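Chapter 6: Getting Across the Water

I grew up on the wrong side of the Stidusau ferry, so forgive me if I get worked up here. The crossing takes 30 minutes when it runs, and every few years somebody wants to replace it!
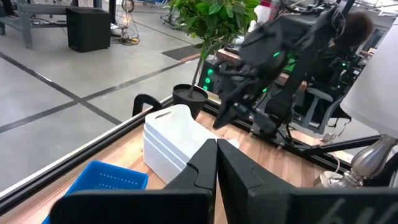 Ferry capacity is where I like to start. Think of hulls as white plastic bins nested in a stack: you still only get to fill the top one. Emeck owned three boats and sailed one, with room for 327 passengers.

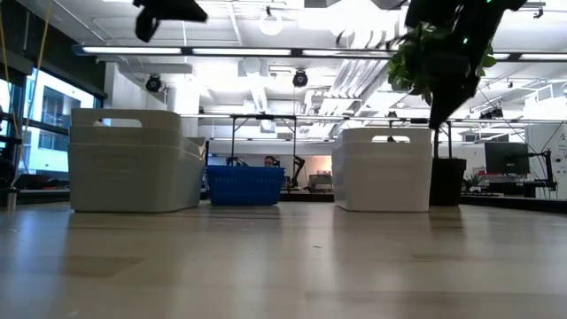

Two white bins with a smaller blue basket between them.

Now for money. The Stenberg plan priced a causeway and skipped the upkeep (a big skip, as we'll see), so keep your calculator handy.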